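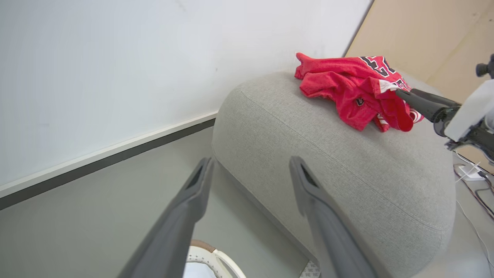

June 13, 2019
By Upendo Nyaga

A robot does not know how to pick up a shirt. It has to be given examples first. One example is called a demonstration.

At Gotora, a person moves the robot's two arms through a task from start to finish. While the arms move, a computer stores two kinds of information. The first is pictures from small cameras near the grippers. The second is a list of numbers that says how far each joint has turned and how wide each gripper is open.

Cloth is a difficult subject. A block keeps its shape when it is pinched, but a jersey folds in a new way every time. For this reason one demonstration is not enough. The shirt task has 231 of them, recorded by 3 people. Between recordings the jersey is dropped again so that it lands differently.

Ubaldo Longo checks the recordings. If a gripper misses the cloth and the person gives up, he marks that recording as failed - it is kept, but in a separate folder.

Next, a program studies the good recordings. It looks for a link between what the cameras saw and how the arms moved. This step is called training. Afterward the robot tries the task with no person guiding it, and the misses show which examples to record next.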